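Search this blog Search

A Cleared Table

December 24, 2018
Posted by the author

I moved into the spare room at the Loravstead place in March and the table came with it. For most of the year it held whatever I put down on the way in: mail, a bag of screws, two lamps that needed plugs. Last week I finally dealt with it.

It took 3 evenings. The first went to sorting paper, and most of that went out. The second was for the small stuff. I had 32 jars and tins with lids, and 10 of the lids fit nothing I own. I kept the jars that close properly and took the rest to the drop-off in Skeramham.

On the third evening I wiped the table down and put the white board back on top. I like working on a white surface. Small parts show up on it, and so does dirt, so it gets cleaned more often than bare wood would.

The curtain stays on the left side. I thought about taking it down for more light but the room gets cold without it. The outlet is up high on the far wall, so the cables still hang down and run over the carpet behind the table. I priced a cable cover at Hagedorn and decided to wait.
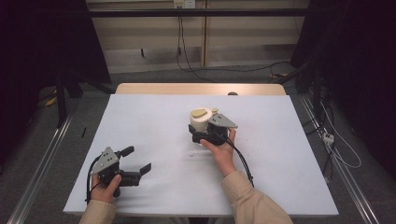
Protamcombe Home Workshop Club

The rule I'm trying now is one thing on the board at a time. A white cylinder with a flat tan piece on top gets its turn, then it goes back on the shelf and the next one comes out. There is already a fleck of something on the board again. I'll wipe it down tonight and start on the shelf after the holidays.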